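Hi Kirsty,

Trerano progress report, 17th April. Sorry it's a little long, there's a lot going on and most of it is good!

The scripts for episodes one to four are locked. Oanh rewrote the train station ending (again) and I think we finally have a reason for Fillel to leave her brother behind.
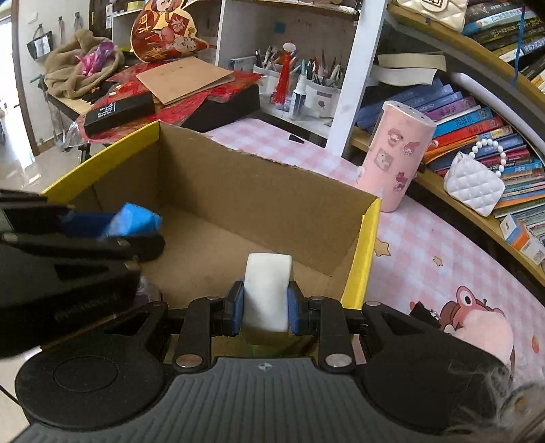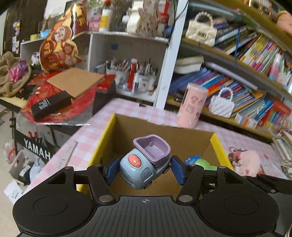
Episode five is the problem child. It jumps back to July before we've explained the fire, and our test readers got lost. Of the 21 people who read it, most thought the two timelines were one. Khoa wants to move the flashback into six, and I'm leaning that way too.

Casting: Chiến has seen 46 tapes for the younger brother and has a favorite (he won't stop talking about him). Callbacks are next week.

Money: we've spent 53 percent of the development grant, right on plan. I still need your okay on the extra week for the writers' room, so could you send that over before Ánh books the space?

More once the episode five rewrite is in.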